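Call for Participants: Kitchen Skills Afternoons at Morker House

Applications close 08/02/2024

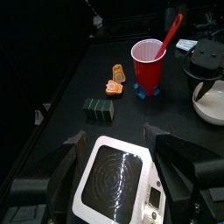

Morker House invites adults aged 18 and over to take part in a study of how people arrange a small cooking area before preparing a simple meal. Participants will work at a tabletop station and place each item where they would expect to use it. The station is kept small: a white induction cooktop with its controls down the right side, a red cup with a spoon standing in it, and a white bowl. Participants may move the cup and bowl freely - the cooktop remains in place.

The study consists of five sessions in February. No cooking experience is required. Eleven places are available, and travel costs within the city will be reimbursed.

Please send a short letter stating your name and preferred hours to Anca Mihăilă, Study Office, Morker House. Questions about access to the building should be addressed to Masanobu Chiba.

We use cookies to improve your experience. Accept | Manage settings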